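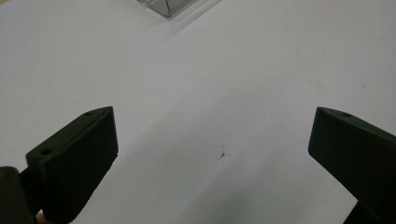
Muveck want 900 pounds for a pair of fingers with force sensing in the tips, and I have spent most of September trying to work out what I'd get for the money. The set I've been using in the meantime came off Nimal Sheikh's printer. They're plain wedges in a green so dark it might as well be black, with a broad flat face on the inside of each one and small round holes along the top, and they open wide enough for nearly anything I'd leave on a table. My working theory, which I'll admit suits my wallet, is that flat plastic does most of what people need.

The Muveck brochure says their fingers "understand" what they're holding. I asked the sales chap what that meant and he sent me the brochure again. As far as I can tell there's a sensor pad, a small board, and a number between nought and something that goes up as you squeeze. Fine. That's a useful number. I'd like it described as a number.

Anyway, I got a loan set for a fortnight, thanks to Ashton Faulkner, who had bought one and gone off it. I swapped between the two on the same hand-held body, same camera, same table, and did 500 picks with each. It took far longer than I'd planned. Small boxes, a tape dispenser, a roll of socks, a drinking glass, some keys.

Boxes: no difference I could feel. Socks: no difference, although the Muveck pads picked up fluff and I had to keep wiping them. Keys were poor with both. Flat fingers don't get under a key on a hard white table and neither do clever ones, you just end up chasing it towards the edge.

The glass is where I expected to be proved wrong. The sensing set did let me hold it more gently, and I could see that in the log afterwards. But I was holding the thing in my own hand! I know when I'm squeezing too hard. If you're going to bolt the fingers to an arm, that's another matter, and I'd take the argument more seriously. Most of the people asking me about them aren't bolting them to anything.

What did make a difference was the camera. I'd been running the Filar, then changed to the Tesano in June when the Filar's cable went. The Tesano is meant to be better in every way and I don't think it is. On a white surface it hunts for exposure, so the soft shadow under the gripper goes lighter and darker while you work, and clear plastic more or less disappears for a moment. The Filar was noisier but it stayed put. I've ordered a new cable.

I also tried the Meinecke controller with its automatic grip setting, for one evening. It dropped a box, asked for a firmware update, and dropped the box again. I may go back to it. I may not.

Ashton reckons I'm being unfair and that the sensing fingers come into their own once you've trained something on the data. Could be. He hasn't trained anything on his yet, and neither have I. If somebody has, with the same task done both ways and the failures left in, I'd very much like to read it.

The loan set goes back on Friday. Nimal is printing me 2 more pairs, one with a thinner tip for the keys.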